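About Akach

Posted 6/18/22 by Tsegereda Gashaw

Akach is a product design and user research studio. We work mostly on tools that help people choose something expensive or complicated: a used car, a phone plan, a set of tires, a home loan.

The studio started as a side project called Tuser, a short questionnaire for people shopping for their first apartment. It had too many questions and most users quit halfway through. We cut it down, tested it again and sold it to a rental listings company, and that paid for our first office.

There are 39 of us now, in 3 teams. Research runs interviews and diary studies. Design handles flows, prototypes and copy. Benik, our in-house recruiting panel, has 1,150 people on it who have agreed to try early versions of things and tell us where they got stuck.

A normal project begins with interviews. We write up the findings in plain language and clients get the transcripts as well. 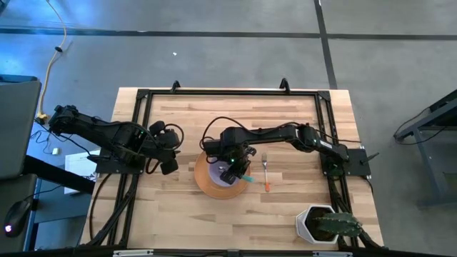

Marguerite wrote to us after the Takagi project that the interviews were useful but the first prototype came too late, and she would have traded polish for speed. We now show rough screens in the second week.

We are taking new projects from March.

We use cookies to remember your settings. Accept | Manage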